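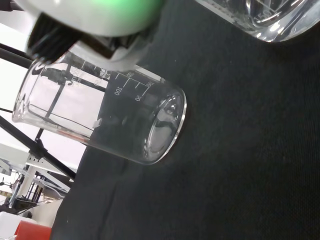

Thierry Millet
Product reviewer, home security desk

Rarkell Password Vault by Drullov

Price: $42 a year for one person, up to 3 devices
Trial: 17 days, card required

Drullov says Rarkell will "end data breach worry for good." I don't buy that, and neither should you. A password manager can't stop a store or a clinic from losing your records. It can keep one stolen password from opening everything else you own, and for most people that's enough to pay for.

Setup was quick. I imported nearly 2235 old logins from a browser file and Rarkell flagged the repeats. It also flagged a few that were fine, and I never found out why. The breach alerts come by email and read like ads for the family plan. 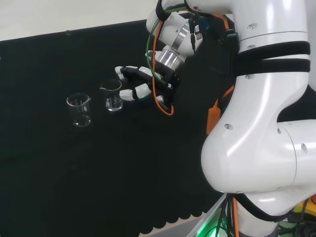
Sharing is the part I'd look at hardest before paying. The listing says a shared login is "kept separate" from the rest of your vault. I'd like that to mean two logins standing apart like the two little beakers on that dark cloth, each its own container. What Drullov's help page describes is one shared folder, and anyone invited to it sees all of it. My editor, Aarti Dhillon, asked the company about this in December and got a link to the same help page.

Works with: most current browsers and phones
Outside audit: "planned," no report posted
Refunds: store credit only
Compare with: Katayama Keyring, Trarno Pass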